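Tesach two-hand gripper set: six months of sorting forks
Posted Mar 6, 2024

I do the equipment budget for a small lab, so when folks started asking for "just a pair of grippers" last August I already knew it wouldn't be just a pair of grippers. We went with the Tesach set. It was $1,482 on the quote, before shipping, and I had 500 left over for everything else (ha!).

The fingers are the part I worried about most. They're plain, blocky, matte black things, and I kept waiting for one to chip. So far so good — we've swapped one pair, and that was for grip wear.
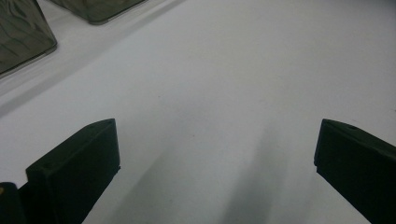 Should you buy spare fingers with the first order?
Get at least one extra pair, because Tesach charges the same flat shipping for a tiny bag of parts as for a whole kit.

Our main job is utensil sorting, one gripper per hand, into see-through bins. I'd priced fancy dividers from Indberg and then bought cheap plastic bins at 17 bucks apiece. Zero regrets. What I did underbudget was cables. Each gripper has one running back along your hand, and you do notice it by lunchtime! 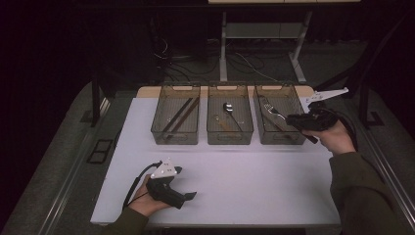 What I'd plan for next time

A real table. We borrowed one for weeks and the height was wrong for everybody. Also a box of odd-shaped stuff to practice on — long sticks, spoons, a wooden spatula, anything from the thrift store. Mine cost 37 dollars and got more use than the Dremov calibration kit I fought so hard to get approved.

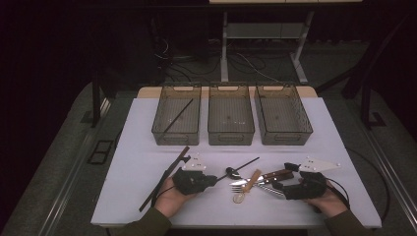

Utensils on the table, a gripper in each hand, bins along the back.

I did look at the Sebastian set too. Nicer handles, longer wait, and a yearly support fee I couldn't get past purchasing. Four stars for the Tesach, and I'd order it again with longer cables.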